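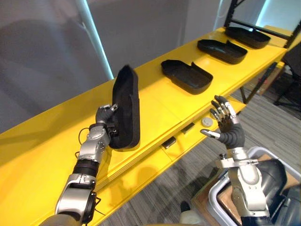

Black open trays on the yellow shelf at Sumholm.

Tülin Oral has heard the pitch for shallow trays before, and she isn't sold. "Everyone tells me they'll change how a stockroom works," she says. "They're trays. They have a hollow and a notch."

Oral runs small-parts storage at Sumholm, which switched from drawers last August. The supplier promised faster picking. I asked if she got it.

"Maybe. I was told 303 picks a shift and I've never seen a sheet that proves it." She would rather talk about what ends up beside the trays. A round gray cap, a small black clip, that sort of thing, left on the lower tier. "If the system is so good, why is there a cap on the step?"

She does like the yellow shelf. Black on yellow is easy to spot, she admits, and a row lying flat can be checked at a glance. Standing a tray on its short end is another matter. "You can see into it fine. You can't keep anything in it."

Would she go back to drawers? "I'd want to see the bill first. Ask me when we've had these for 6 years."

Comments

Genowefa C.: We kept our drawers. No regrets so far.

Lungile M.: What is the notch for? The article never says.

Defne K.: Black parts in a black tray, good luck.

Contact | © Hamau | Back to top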